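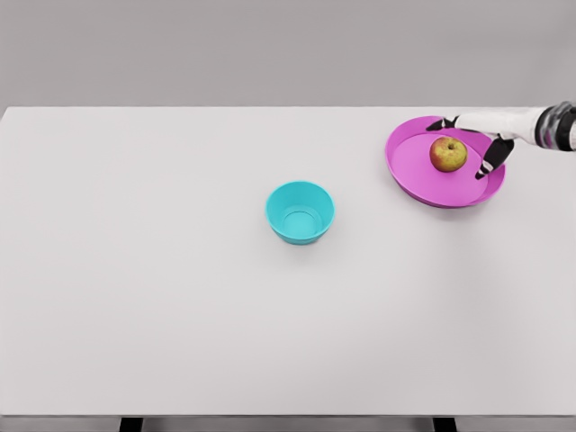
Chapter 2
Leases and the Rental Market

Course Readings > Real Estate Basics > Renting and Leasing

Search this book Enter keyword Go

A lease is a contract. It gives one party, the tenant, the right to use a property for a set period, and it gives the other party, the landlord, the right to be paid for that use. Ownership does not change hands. When the lease ends, the right to occupy the property goes back to the landlord.

Most residential leases cover the same ground. They name the parties, identify the unit, and state the rent, the due date, and the length of the term. They also say who pays for heat, water, and trash pickup. A lease that leaves one of these points out may still be valid, but the gap is often where a dispute starts.

Consider a small apartment in the town of Limbridge. The owner, Grulell Properties, asks for rent of $700 a month and a security deposit of $500. The deposit is not rent. It is held against unpaid bills or damage beyond normal wear, and whatever is left must be returned after the tenant moves out. How soon, and with what kind of written statement, depends on state law.

Now suppose the tenant signs in September for one year and leaves after ten months. The remaining rent comes to $1,400. Whether the landlord can collect all of it depends on the lease and on whether the landlord must try to find a new tenant — a duty known as mitigation. Many states impose it. We return to the Grulell lease in each section of this chapter.

Key terms
fixed-term lease
periodic tenancy
security deposit
mitigation
sublease

The first section deals with the types of tenancy and how each one ends. Read the sample lease at the back of the book before you begin it.

© Taipe Press. All rights reserved. Contact | Back to top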